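Stop Tuning the Planner

Fumiko Nagano

Most planning stacks for cloth handling treat a failed fold as a planner fault. The usual response is a longer horizon or a denser sampler. At Gredine we did this for two release cycles before we went back to the logs. Of 39 failed runs we reviewed, 30 had a wrong state estimate before the planner was called.
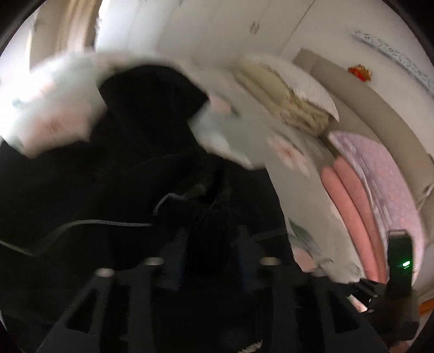 Fleece blanket in motion over black fabric, seen from the gripper.

Motion blur of this kind is routine in hand-held data. A tracker that reports a point estimate for the blanket edge here is reporting noise, and the planner has no means of knowing it. The Prolley interface passes a pose and a timestamp. It should also pass a covariance, and the planner should be allowed to refuse.

The Nazarenko team objects that covariance costs compute. On our Kirkden bench it added 330 microseconds per update. I consider that cheap.

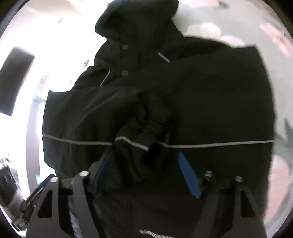
Segmentation has a related problem with dark garments. Our masks depend on contrast inside the object, and black cloth supplies little of it. On the hooded jacket, the light grey piping and the two snap buttons are among the few features a matcher can hold. The deep folds between the gripper pads give it almost nothing. A mask that is correct at the outline can still leave the grasp point undefined, and our current metric scores it as a success. I would change the metric before touching the planner again.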